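Save not loading after update, Skasora (mobile) - ticket log

4 min read

Status: open, waiting on player
Game: Skasora, action RPG, phone build
Handled by: Fenna Mulder

First message from player, pasted as is:
"hi i updated last night and now my knight is gone. it puts me back at the tutorial bridge with the rusty sword. i was level 60 with the Homon blade and all my rubies. i payed for some of those. please help i have a boss run with my clan this week"

Replied w/ the standard questions. Device, storage left, guest or linked account, did they reinstall or just update.

Player back same evening:
- updated from store, no reinstall
- guest account, never linked (of course)
- 2 GB free
- same phone as always
- tutorial save has the name "Player", old one was "Mamutby"

So old save might still be on the device. Game makes a fresh guest profile when it can't read the old one at start up, doesn't delete anything. Told them DO NOT reinstall and do not clear app data. Said it twice.

Step 1. Force close, airplane mode on, open game. Wait on title screen till the cloud icon goes gray. Tap Continue, not New Journey.
Result: Tutorial bridge again. No change.

Step 2. Title screen > gear > Profiles. Should list every local profile on the phone.
Result: two listed. "Player" lvl 1 and a blank one with no name, no level, date in July. Good sign. Blank one is prob the real one, header is damaged so the menu can't show it.

Step 3. Select blank profile, tap Load.
Result: spinner, then "Profile error 14". Back to title.

Error 14 = profile opened ok but inventory didn't match the item table. Seen this on three other tickets since the patch. All had the Homon blade equipped when they logged out. Patch changed the blade from a unique to a set weapon and it seems the old id got dropped. Asked dev channel, no answer yet.

Step 4. Asked player what was equipped at log out.
Reply: "homon blade, mamut helmet, the wolf cape. also had 25 unopened chests in the bag if that matters"
Might matter. Chests roll loot on open so they shouldn't hold any ids, but adding it to the notes.

Step 5. Gear > Profiles > hold finger on blank profile > Export. Makes a small file in Downloads. Asked them to send it plus a screenshot of the error.
Result: export file arrived, opens fine on my side. Name Mamutby, lvl 60, rubies all there, story at the Drowned Keep. So nothing lost.

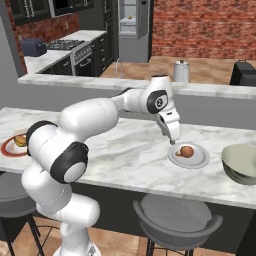
Step 6. Put the export on test phone, current build. Error 14, same as player. Reproduced.

Step 7. Test phone, previous build. Loads first try. Unequipped the blade, moved it to the stash, saved, updated to current build. Loads! Blade is missing from the stash but everything else is there. Helmet ok, cape ok, chests ok.

Step 8. Repeated step 7 but left blade equipped. Error 14 again. So it's only the equipped slot that kills it. Stash just drops the unknown item quietly, wich is its own bug. Filed separately.

Sent player the fixed file with instructions:
1. Put it in Downloads, don't rename
2. Gear > Profiles > Import
3. Pick the file, wait for the green check
4. Load, then link account straight away (gear > Account > Link)

Also told them blade will be missing at first, will grant by hand once the profile is linked. Can't grant to guest profiles. Rubies not affected so no refund needed from the store side.

Player, next morning:
"import gives me green check but load button is gray??"

Asked: still in airplane mode from step 1?
No reply yet. Pretty sure that's it, Load stays gray if the game can't check version.

To do on our side
- dev to map old Homon id to new one, both equipped and stash
- warning text before people equip it on old build (too late for most)
- macro for error 14, draft is in my folder, someone pls check the wording
- Profiles menu shows no name for damaged headers, should at least say "damaged" so people don't delete it

If player writes in while I'm off: turn network on, restart game, try Load again. If still gray send them to import once more with the same file, it's safe to do over. Don't let them delete the blank profile until the new one is linked.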